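About us

Nurkport began in a rented room above a bicycle shop in Nelomham, with 5 of us, one very long table and a shared feeling that robot arms were far harder to program than they had any right to be. We write software for them: the part that works out where things are, the part that decides how to reach them, and all the bits of tooling in between that let an ordinary engineer change something on a Monday morning without breaking it by lunch.

Our main product is a motion planner called Nishimura. It takes a model of the arm and its surroundings and finds a path from one pose to another that keeps the elbow out of the furniture. We're rather fond of it, and we've rewritten it more often than we like to admit (the collision checker alone is on its third life!).

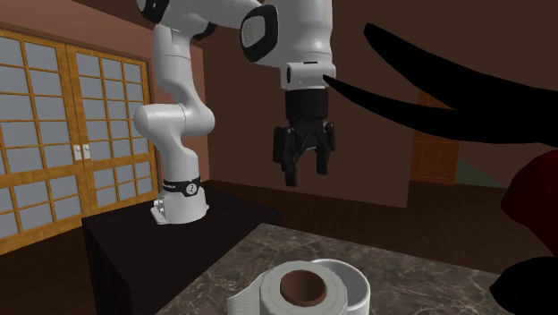 A good deal of our week goes into simulation. Every change to the planner runs overnight against 1548 test tasks spread over 153 simulated rooms, and in the morning somebody makes a pot of tea and goes through the failures. Some are dull, a joint limit typed in wrongly, say. Others keep us happily arguing until the afternoon, especially grasps that look perfectly sensible until you ask how the arm is meant to get there.

We opened a second office in Boltville when the perception team outgrew its corner, and they now look after camera calibration, object pose estimation and the viewer that most of our customers have open all day long. The two offices swap code constantly and visit each other whenever the trains allow.

If you have an arm that needs to behave itself in a cluttered place, or you'd simply like to see the planner running, do write to us or drop in at Nelomham. The door is up the side stairs, and the bell does work if you press it firmly.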